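Returning Borrowed Things: A Household Policy

6 April 2021

4 min read

It has been the practice of this household since 2011 to keep a written record of items lent to and borrowed from others. The record began as a single sheet of paper on the side of the refrigerator. It is now a bound notebook, and I have been asked more than once to set out how it is kept. The following is offered for readers who wish to adopt a similar arrangement.

The notebook has columns for the item, the name of the other party, the date it left or arrived, and the date of return. A fifth column, for remarks, was added at the request of my sister-in-law, Assunta Monti, after a disagreement over a cake stand. It was her position that the chip had been present at the time of lending. The record was silent on the matter, and the cake stand was replaced at our expense.

Items of low value are not entered. The household has set the threshold at 25 dollars, and this is applied with some discretion. Books are always entered regardless of price. A paperback guide to the walking paths near Ranness, purchased secondhand, was lent to Cosimo Orlandini and has since passed through at least two other homes. Without the notebook its whereabouts would not be known to me. It is presently with Quyên Ông, who has indicated that she will keep it through the end of the season.

Food containers are treated as a separate category. It is customary in our building to return a dish with something in it, and this custom is respected here. Lids are marked underneath with a strip of masking tape bearing the family name. Tape should be renewed every few months, as it does not survive repeated washing.

Borrowed articles awaiting return are kept apart from the general contents of the home. Textiles are folded before they are set aside, and nothing is placed with them that belongs to us. 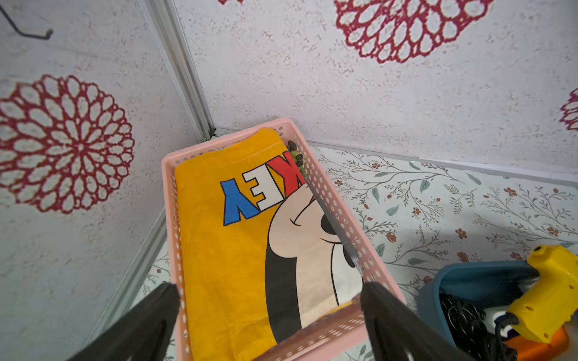
Folded cloth with a cartoon mouse print, in the pink basket.

The question of reminders is a delicate one. My general rule is to wait 2 months before raising the subject of an overdue item, and then to do so once, in writing, with no mention of cost. A suitable form of words is as follows: "I find that I have a use for the large stockpot and would be glad to collect it at a time convenient to you." Ornella Rinaldi, to whom this very message was addressed, brought the stockpot to our door that evening and remained for supper.

Tools require further comment. Anything with a blade or a motor should be returned clean and in working order, and any fault should be disclosed at the time. The hedge trimmer we borrowed from Natalina Lombardi developed a loose guard while in our care. This was reported to her, the repair was paid for at the shop on Pagano Street, and the receipt was placed in the notebook, where it remains.

Money is not entered in the notebook at all. Loans between friends are a different subject and I do not intend to address them on this site.

Readers have also asked whether the other party should be told that a record exists. In my view they should. The notebook is kept on the hall table and may be consulted by any visitor. Several have corrected entries in their own hand, and one has added a folding chair that I had entirely forgotten.

7 comments
12 shares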